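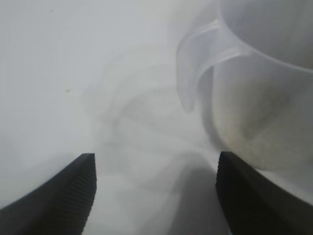
How long does it take to get a loaf from flour to table at the Greltcombe bakery?

Eighteen hours, most of it waiting. The dough is mixed in the afternoon, left in a cool room overnight and baked before the shop opens.

The baker who runs the place asked not to be named, partly from shyness and partly because the lease is up for renewal. The shop is on the main street in Greltcombe, two doors from the post office. It bakes 700 loaves in a normal week and more in December.

"I started in Plolcombe, in a supermarket bakery," the baker said. "The dough came in frozen. You put it on a tray, you pressed a button. I did that for six years and I can't say I learned much about bread."

The change came with a secondhand oven, bought for $4,000 from a pizza place that was closing. It went into a garage first. Neighbors bought the early loaves, and some of them still come in.

"Those loaves were heavy. People were polite about it. One woman told me she used hers for toast, and I knew what she meant."

The flour now comes from Benjelloun, a small mill an hour north. The baker switched after a wet summer, when the old supplier's flour kept changing from one bag to the next. I asked how much difference it makes.

"Some. You add less water, or you give it longer. What I wanted was for them to tell me when something changed. Benjelloun will call and say this batch is thirsty, watch it. The other people never called."
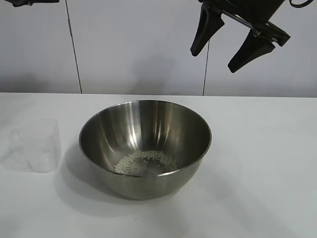
A mixing bowl and a measuring cup on a white tabletop.

Prices went up once last year. A plain white loaf stayed where it was, and the rye and the seeded loaf each rose by 40 cents. There were two complaints, both about the rye.

The shop uses a program called Zokton for its orders, though the baker also writes them on a sheet of paper taped beside the till. "I like to see the whole day at once. On the screen I have to scroll."

We talked for a while about home baking. The baker thinks most people use too much flour when they shape the dough, and that they cut the bread too soon.

"Leave it an hour. I know it smells good. If you cut it hot the middle is gummy and you think you did something wrong."

There are no plans for a second shop. A bigger mixer would be useful, and so would a day off in the middle of the week. The shop is closed on Mondays, but that is when the ordering and the cleaning get done.

"I go to bed at eight," the baker said. "My friends have stopped asking me to dinner. They ask me to lunch now, and I bring the bread."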